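27 Oct 2020

Moved the blend preview over to the new build of Meltden this morning and it finally loads in the browser without me babysitting it. The granule view still stutters once I go past 128 colors in the palette – I think it's the shadows, so I switched them off and got on with my day!

Ran the Trirholm playground mix (39 percent beige, the rest green) and the speckle looks way too even, like wallpaper. Bumped the random seed to 7 and liked it better. Export to PDF is still broken. Will poke at that next.
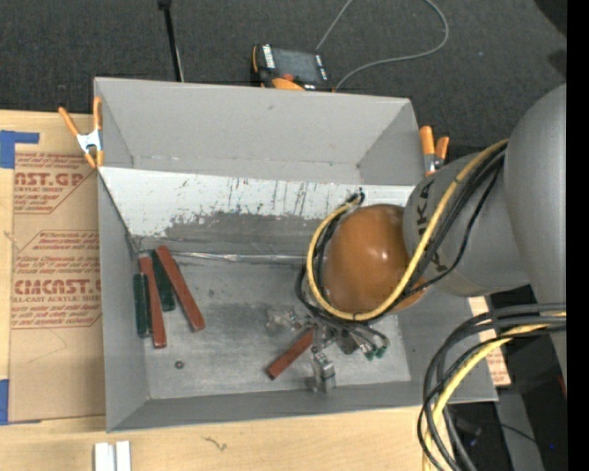
Gray bin on the table, four bars at the left.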